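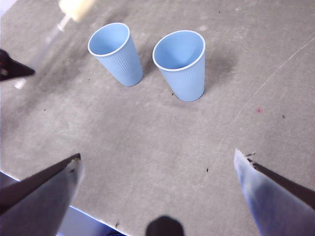
The two blue cups, from the wrist camera.

Jun 14, 2022

Went to the open day at Cornen in Plultmont. I left after breakfast and took the slow train, 40 minutes, then walked up from the station past the timber yard. Name badge at the door and a paper bag with a pen in it.

Hermine Eberhard showed our group round. She has been there 9 years and talks fast. First the packing line, which I had seen before, then upstairs to the room with the two-armed robot. It works at a plain grey table, rather scuffed. They had put two light blue plastic cups on it, the ribbed sort, and she talked us through what the arms have to do before they can take hold of one. The finger pads were ragged at the tips. I asked how often they change them and she said after 2000 grips, or when someone complains.

A man from Lüthi wanted to know about cost and got a long answer that I did not follow. I was more interested in how wide the fingers open. A cup seems an easy thing to pick up until you have to write down where to hold it.

Lunch was soup and a roll. There were 50 of us and not enough chairs, so I ate on the stairs with two women from Gratura — both in purchasing, both pleasant. They are looking at something for stacking trays.

Missed the early train back and had to wait. Feet sore. Must send Hermine the article on suction cups I promised her, and find out whether the June course still has places.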